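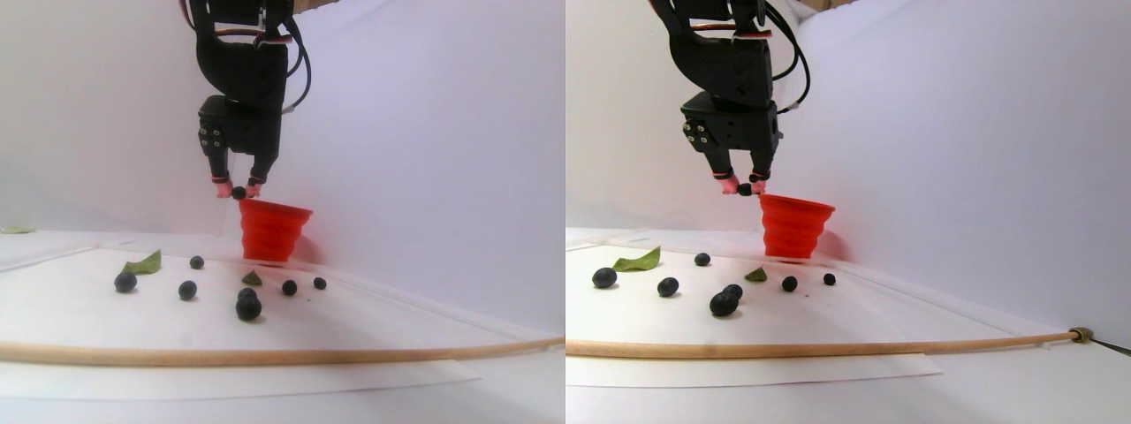

USTENBY, December 20, 2022

The blueberry rows at Rukdale don't look like much in winter. The leaves are down, the canes have gone red at the tips, and the sign at the road has been turned to the wall of the shed. The woman who owns the place says this is the part of the year she likes best.

"In summer I'm a parking attendant," she says. "In winter I get to look at the plants."

She has been growing blueberries here for 32 years, first with her parents and then on her own. The farm sits on County Road 3005, a few miles outside Ustenby, on ground that her father was told would never grow anything but pine. He put in a short row as a test. It did well, and he kept going.

"Everybody wants to talk about the berries and I want to talk about the dirt," she says. "Blueberries want sour soil. Most people around here spend money on lime to get rid of exactly what I need. We had it for free and didn't know it."

We talked at her kitchen table, with a seed catalog and a tray of pruning tools between us. She was sharpening while she answered, and stopped now and then to check an edge against the window.

Pruning starts after New Year's and runs until the buds swell. She does it by hand with a saw and a pair of loppers, and she takes out the oldest wood first. A cane that has borne for six seasons is on its way out, in her view, even if it still looks healthy.

"People are scared to cut," she says. "They come out here with pictures of their bushes on their phones, and it's always the same bush. Big thicket, tiny berries. I tell them to take a third out and they look at me like I said to shoot the dog."

She sells most of the crop to people who pick it themselves. The rest goes to two stores in Were and a bakery that takes the small ones. The small ones are better for muffins, she says, and she has given up trying to convince customers of this. They want the big ones, so she planted a row of a large late variety from Flurnari, the nursery on the other side of the county. She calls it a good seller and an average berry.

What does she eat herself? "Whatever's in the back corner. My father never wrote down what he planted there. It's dark, it's a little sour, and it comes off the stem dry. I've asked three different people what it is and gotten three answers."

The last two seasons were hard ones. A late frost took the early blossom the first year. In June of this year there was a week of rain just as the first berries were coloring, and a lot of them split. She opened anyway, with a hand-lettered notice at the gate, and sold the split fruit cheap for jam.

"I thought they'd turn around and leave. They bought all of it. One lady made 32 jars, she brought me one. It didn't set, but it was good on pancakes."

Birds are the other expense. She has netting over half of the field and would like to have it over all of it. Her price for the remaining rows came back higher than what she paid for her truck. In the meantime she hangs strips of foil, which work for two or three days, and she has stopped getting angry at the robins.

I asked what she tells people who want to grow a few at home. She put down the file for this one.

"Get the soil tested before you buy anything. Buy two kinds, so they pollinate each other. Pull the flowers off the first spring, all of them, and let it put on roots. That's the one they won't do. They paid for a blueberry bush and they want a blueberry."

She also has opinions about picking. A blue berry isn't always a ripe one. She waits several days after the color is even all the way around, and then rolls it off with her thumb. If she has to pull, she leaves it. Children are good at this once they have been shown, and their parents are usually too fast.

For storing, she freezes them unwashed, spread out on a cookie sheet, and bags them when they are hard. Washing comes later, right before they are used. Her own freezer was still well filled when I visited, and there was a cobbler cooling on the stove.

The plan for next year is modest. She has 155 young plants on order to replace the oldest rows along the fence, and she wants to run drip line to them before the ground dries out. Her knees will decide how much of that she does herself. A neighbor's son has offered to dig.

Rukdale opens again when the fruit is ready, and she won't give a date. There is a number painted on the shed door, and she changes the message on the machine every morning in season. Pay in cash or by check, and bring your own bucket.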